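Pedbridge Community Hall Association
Minutes of the November General Meeting

The meeting was called to order at 7:00 p.m. in the upper hall. A quorum was present. The minutes of the previous meeting were approved with one correction: the heading on the last page should read "Kitchen Use" and not "Kitchen Repairs."

1. Finances

The written report was accepted as circulated. The general account stands at $1,508 after payment of the fall heating bill. Members asked that the heating line be shown separately from electricity in future reports. Agreed.

2. Roof and gutters

Two bids were received for the north gutter. The bid from Chauhan includes removal of the old brackets and was $352 lower than the bid from Skustex, which does not. A member asked whether either firm would look at the flashing over the side door on the same visit. Chauhan has said yes, at no added charge if no new metal is needed. Moved, seconded and carried that the Chauhan bid be accepted, with work to be done on a weekday.

3. Parking

Complaints have again been received about cars left across the neighboring driveway on Sunday mornings. The chair will write to all groups with a morning booking. A proposal to paint lines on the gravel edge was discussed and withdrawn. The lot holds nearly 45 cars when people park with care, and it was felt that a sign at the entrance would do more good than paint. 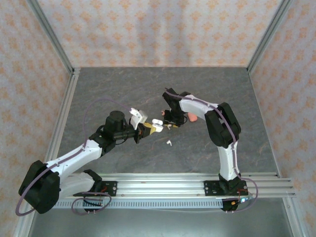
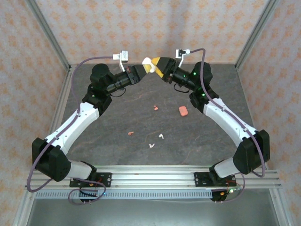 4. Hall rental rates

The present rates have not changed in two years. After discussion it was moved that the hourly rate for the upper hall stay as it is and that the cleaning deposit be raised. The motion carried, with two members opposed. The new deposit will apply to bookings made after the first of the year - existing bookings will be honored on the old terms.

5. Online booking calendar

The trial of the Hurodeo calendar continues. Double bookings have stopped, but several members reported that they did not receive a confirmation message. The paper book in the front office remains the official record until the trial ends. The secretary will ask whether the confirmation can be sent a second time on request.

6. Other business

The piano in the lower hall needs tuning before the winter concert. Approved, subject to a written quote.

The lost and found shelf will be cleared at the end of the month. A notice will be posted by the coat rack.

The next meeting will be held in the lower hall at the usual time. The meeting adjourned at 8:40 p.m.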